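# Laundry room: door glass and seal FAQ

Applies to the shared laundry room at Drernine and its front-loading machines. Questions not covered below go to Heledd Gethin.

## Cleaning

**How often is the door glass cleaned?**

Once a week, on Tuesday, before the room opens. The inside of the bowl collects detergent film faster than the outside, so residents may notice haze by Monday evening. Haze does not affect the wash.

**What should I use on it?**

A damp microfiber cloth and a small amount of dish soap. Do not use scouring pads, acetone or oven cleaner. Scratches in the glass can't be polished out on site.
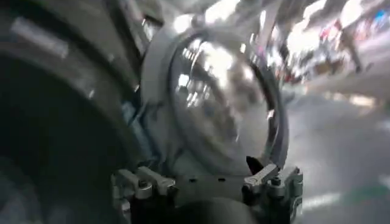 White marks that remain after soap are usually limescale. Apply diluted white vinegar to the cloth — never directly to the door — and leave the damp cloth on the mark for 3 minutes. Wipe with plain water afterward. Vinegar left on rubber will harden it over time.

**Does the seal need separate cleaning?**

Yes. Pull back the lower fold of the gasket and wipe out lint, hair and standing water. Coins and hairpins also end up in the fold. Put anything you find in the tray by the sink.

**Should the door be left open between loads?**

Leave it ajar, a hand's width. Fully open doors block the aisle and put load on the hinge.

## Faults

**Water is running down the front of the machine. What do I do?**

1. Press Stop and wait for the drum to drain.
2. Do not force the door. The lock releases by itself once the water level drops.
3. Check for fabric caught between the glass and the gasket.
4. If nothing is caught, switch the machine off and hang the red tag on the dial.

Most leaks reported last year were caused by a sock or a drawstring in the seal.

**The door won't latch.**

Check that the load is clear of the opening, then close the door with the palm flat near the catch. If it springs back, the catch is worn or the door has dropped on its hinge. Tag the machine. Do not lift the door by the glass.

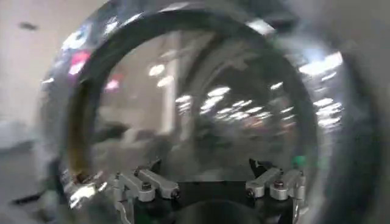

A dropped door can be confirmed by opening it halfway and checking for vertical play at the outer edge. Any movement you can feel should be reported. Iestyn Meredith adjusts hinges and keeps the replacement catches.

**Is the glass hot during a cycle?**

It can be. At 40 degrees C it is warm to the touch. On the sanitize cycle, which reaches 78 degrees C, keep hands and small children away until the lock clicks off.

**Can I report a fault after hours?**

Write it in the log by the door, with the machine number, the cycle selected and the error code if one is displayed. The log is read at 11 every morning.

**Are refunds given for a stopped cycle?**

Yes, if the fault is in the log. Refunds go back on the laundry card.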